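Yard Signs in the Home Workshop: Assembly, Repair and Storage Between Elections

Updated 2019-06-09

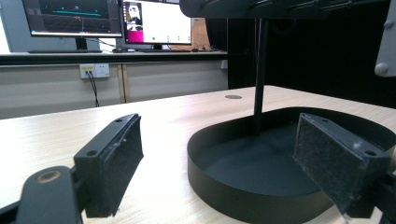
Shallow round black tray on a light wooden tabletop.

These notes cover the handling of corrugated plastic election signs in a garage or small workshop. They were first written up after the Hestovside council race, when 340 signs went through a single-car garage in the Sorum ward, most of them twice. The race for the county seat will use the same stakes and a good part of the same blanks. Poly bag signs and rigid aluminum signs are treated briefly at the end.

Unpacking

Corrugated signs arrive strapped in flat bundles. Cut the strap on the underside of the bundle, with the blade facing away from the stack. A strap cut on top under tension will whip across the printed face and mark it.

Leave the bundles flat overnight before assembly if they came in a cold truck. Cold polypropylene splits along the flute when a stake is forced into it. Screen-printed faces should also be checked for blocking, where the ink of one sign has stuck slightly to the back of the next. Separate blocked signs by sliding, not peeling.

Check the disclosure line on every bundle, and not only on the proof. In most jurisdictions the "paid for by" text has to be present and legible, and reprints are sometimes run from an older file. Wording and type size are set by state or local rules, so compare against the current sheet from your own election office.

Fitting stakes

H-stakes go into the flutes from the bottom edge. Both uprights should enter flutes that are the same distance from the sides. Mark one sign with a ruler, then lay it beside the work as a gauge for the rest.

Push the stake in until the upper crossbar meets the edge of the sign, or stop 5 inches in if the stake has no upper crossbar. Going further gains nothing in wind and makes the sign hard to remove later without tearing.

If the wire drags, the cut end has a burr. Knock it off with a flat file. A few strokes are enough, and a bench grinder will take off the zinc along with the burr.

A stake that has gone through the wall of a flute should be withdrawn and moved over by one flute. Do not tape over the split and leave the stake where it is. The split will run to the top edge in the first strong wind.

Do not assemble more signs than will go out in the next load. Assembled signs take up several times the space of flat ones and scratch each other in transport.

Straightening bent stakes

Most returned stakes are bent at the lower crossbar, where a foot was applied off center. Clamp the crossbar in a bench vise with smooth jaws, or with two scraps of hardwood in place of jaw covers. Slip a length of steel pipe over the bent leg and bring it back in one slow pull. Wire that has been straightened in the same place 2 times should be scrapped.

Check welds by twisting the frame lightly by hand. A failed weld clicks. Stakes with one failed weld can be used in soft lawns. Stakes with more than one should go to metal recycling with the ends bent over or taped.

Light surface rust can be removed with coarse steel wool. Paint is not worth the time on wire that goes straight into soil.

Cleaning

Rinse first. Grit rubbed dry across a printed face will haze the ink, and dark colors show it worst. After rinsing, wash with lukewarm water and a little dish soap, using a soft sponge. Avoid the following on screen-printed or digitally printed signs:

Acetone and lacquer thinner
Citrus degreasers
Melamine foam sponges
Pressure washers at close range

Adhesive residue from date stickers ("Vote Tuesday" strips and the like) comes off with mineral spirits on a folded rag. Test on the back of the disclosure line first. Digital inks vary a good deal, and the Kazemi print shop blanks we had in Hestovside softened where the older screen-printed ones did not.

Stand washed signs on edge with the flutes vertical so they drain. Water left in the flutes grows algae, which appears later as a green stripe through white plastic and cannot be reached with a brush. Where a compressor is available, blow through the flutes from the top edge at low pressure.

Repairing corners and tears

Creased corners can be flattened under a board and a weight. Heat guns are often suggested for this. They work on thick sheet, but on standard sign stock the outer wall collapses before the crease relaxes.

For a tear at the edge, use clear polypropylene packing tape on both faces, trimmed flush. Ordinary duct tape leaves residue and is visible from the street. Rub the tape down from the center outward with the edge of a plastic card.

Glue is seldom successful. Polypropylene does not accept white glue, hot glue or common superglue for long. If a bond is needed, use a two-part adhesive sold specifically for polyolefins, and read the sheet for cure time.

Date and office overlays

Signs can be reused across cycles if the variable text is on an overlay. Typical overlays are the office sought, the election date and "re-elect." Cut overlays from outdoor vinyl with rounded corners. Square corners lift.

Apply at room temperature over a face wiped with isopropyl alcohol and left to dry. For a strip that must come off again, use removable-grade vinyl and take it down soon after the election. Removable vinyl left through August in direct sun behaves like permanent vinyl.

Covering an old title with a new one is also a legal matter in places. Use of "re-elect" by a candidate who does not hold the seat is restricted in some states. Settle the wording before cutting.

Small parts

Screws, grommets, zip ties and spare blades should be kept in open shallow containers during work and in closed ones afterward. A magnetic dish is convenient for steel screws but will not hold brass grommets or stainless hardware. Keep used blades in a separate lidded tin, labeled.

Large roadside signs need their hardware bagged by sign. Each bag should hold the bolts, fender washers and nuts for one frame. Write the sign location on the bag with a paint marker.

Wooden frames for large signs

Use posts and rails of exterior-grade lumber. Predrill near the ends. Fasten the panel with washers under every bolt head, tightened until the washer just stops turning by hand. Overtightened panels buckle in hot weather.

Cut wind slits only if the panel is going on an exposed site. Half-moon slits weaken the sheet, and a better result comes from an additional rail behind the center.

Before digging, call the utility locating service. Setback from the road, maximum area and the last day for removal are set locally, and the sign office in Hestovside measures setback from the right-of-way line, which may be well inside what looks like the front lawn.

Storage

Store signs flat, face to face and back to back, in stacks no higher than the bench. Put newsprint between faces if the ink is heavy. Stacks left leaning against a wall will take a curve and keep it.

Bundle stakes in one direction and tie them at 3 points. Hang the bundles or lay them on battens off the concrete. Label each bundle by wire gauge, as thin and heavy stakes look alike once tied.

Keep signs away from windows. Red and yellow inks fade first, and a stack lit from one side will fade along the exposed edges only.

Record the count by bundle on a card kept with the stack. Reused signs may still have to be listed as assets or inventory in campaign finance filings, depending on the office, and it is easier to read a card than to unstack a shelf.

Other sign types

Poly bag signs: fold along the factory crease and store without the frames. Do not wash. Discard any with stretched seams.

Aluminum: wash as for corrugated. Place a foam sheet between panels. Sovis clips, if used to hold the panel to a round post, should be removed before storage, and the bolt threads given a drop of light oil.

Disposal

Corrugated sign stock is polypropylene, resin code 5. Many curbside programs refuse it because of its size. Ask at the transfer station whether it is taken separately, with stakes removed and overlays peeled. Blank backs are useful as shelf liners, paint masks and drop boards under a bench vise.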